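Romside Translation Services
Part-time reviser, technical manuals (Turkish to American English)
Reference 127

Romside is looking for a reviser to check Turkish to English translations of operating and maintenance manuals. The position is remote and reports to Hacer Tuncer, head of revision.

The reviser compares each draft with the source text, corrects terms and numbering, and returns the file with tracked changes. Typical jobs run to 700 words per hour of revision. Warning statements are checked twice – once in the draft and once in the final layout.

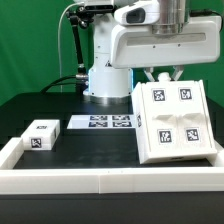
White robotic arm with two-finger gripper on a black tabletop.

Requirements:
Native or near-native written English
Reading knowledge of Turkish at an advanced level
At least 3 years of paid translation or revision work
Working knowledge of a common translation memory program

A degree in engineering is useful but not required. Applicants must be free to start in April.

Selected applicants will be sent a test of 200 words, to be returned within two working days. The test is unpaid and is marked by Alun Samuel and Saadet Baysal. Rates are set after the test and depend on subject area.

Send a resume and two references to Recep Erdem, Staffing, and quote the reference number in the subject line. Incomplete applications will not be processed.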